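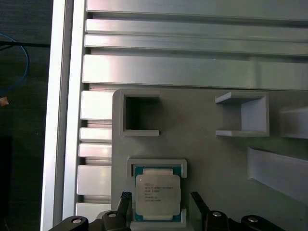 A Xeon E5 processor in its nest on the gray printed plate.

Flamavo moves processor sorting to printed fixture plates

6 March 2018

TRANO – Flamavo, which takes in retired servers and resells the parts, has changed the way it holds loose processors at its Clevo Road shop. Flat foam trays have been replaced at the sorting benches by 3D-printed fixture plates carried on aluminum extrusion frames. The changeover began in January and covers 7 benches.

The plate is a company design, known in the shop as the Nigatu plate. It is printed in gray plastic with a matte finish. A shallow square nest takes one processor, with raised walls framing the chip at the top and sides. The same plate also carries a deep square socket with a raised collar and, level with it, a square holder left open on one side.

Flamavo said the foam trays had two faults. Processors could shift when a tray was carried between benches, and the foam shed particles that ended up on the contact side. Both faults led to extra cleaning before a part could go to test. The company logged 60 such cleanings in the last month of tray use. It has not yet published a matching count for the plates.

Parts are placed with the heat spreader up so the printed markings can be read without lifting the chip. Staff record the model number and the serial codes from the spreader, then check them against the list that came with the server. A part with markings too worn to read is set aside and identified later in a test board. Xeon E5 parts make up most of the current intake, and the nest was sized for them first.

The first version of the nest was too tight. Small differences in the printed walls meant that some chips had to be pressed in, and the edge of the green circuit board could be marked in the process. The clearance was increased and the top edges of the walls were eased. Plates from the earlier run have been withdrawn.

Each new plate is checked with a gauge block before it is bolted to a frame. The check is repeated after every 600 parts, and a plate that fails is ground up and not repaired. Frames stay in place when plates are changed. Bolt positions are common to all benches, so a plate can be moved from one to another without setting up again.

Static control at the benches has not changed. Wrist straps are still required for hand work, and the frames are tied to the existing ground points. Flamavo said it is comparing two plastics for the next print run, one of them a static-dissipative grade. The choice will depend on how well the walls hold their size after 60 days of use.

A second plate is being drawn for processors with a larger outline. It will use the same frame and bolt pattern. Drawings of the current plate are available on request to other parts resellers in Trano. Requests should be sent to the Clevo Road office and should state the processor family and the type of frame in use.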